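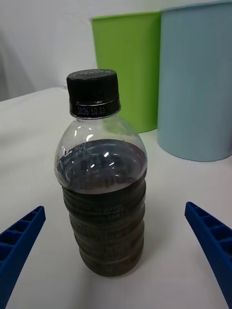
Prinura Dark Grape Drink, label-free bottle, case of 16
Review by Ebere Dauda

I grew up in a house where grape juice came out of a can in the freezer and got stirred up in a pitcher with a wooden spoon, so I'm probably an easy person to please when it comes to anything purple. My neighbor Leandro Aravena had been going on about this one since February, and when Skedier finally had it back in stock I gave in and ordered a case of 16 to split with him.

Let me start with the bottle, as that's what everybody at my table wanted to talk about first. It's clear plastic with a black screw cap and no paper label at all, just a few lines of tiny printing on the side. I love this! I rinse out a lot of bottles in my kitchen, and peeling those plastic sleeves off has never been my favorite part of the evening. The ribs around the lower half give you something to hold on to, too, which my hands appreciate more every year. On the other hand, that printing is very hard on the eyes. I tried with my reading glasses and then with the other, stronger reading glasses, and ended up going back to the store page for the ingredients. The date code is on the band of the cap (mine says 2025 10 11) and that one I could read just fine.

The color is lovely, a deep violet up near the top that turns browner down through the ribbed part. My sister thought it was iced coffee until I poured her a glass, so if you keep coffee in your refrigerator, maybe put the two on different shelves.

Now the taste. It's more like the skin of the grape than the inside, if that makes sense - a little tart, a little dry at the end, and much less sweet than I was braced for. The first glass I wasn't sure about. By the third I was looking forward to it after lunch. It's very good over ice with a squeeze of lemon, and half and half with sparkling water it makes a nice thing to hand people who don't want wine. I also froze some into pops for the kids next door, and those came out a bit sour, so add some honey if you try it.

A few small complaints. The cap on two of ours was on so tight that I had to get the rubber jar gripper out of the drawer. It stains, and I have a dish towel to prove it. And I do wish they sold a half case, because the box is heavy and my pantry is not large.

Leandro would give it a 10 and I'd say 8 out of 10. We've already agreed to split another case, and this time he's carrying it up the stairs.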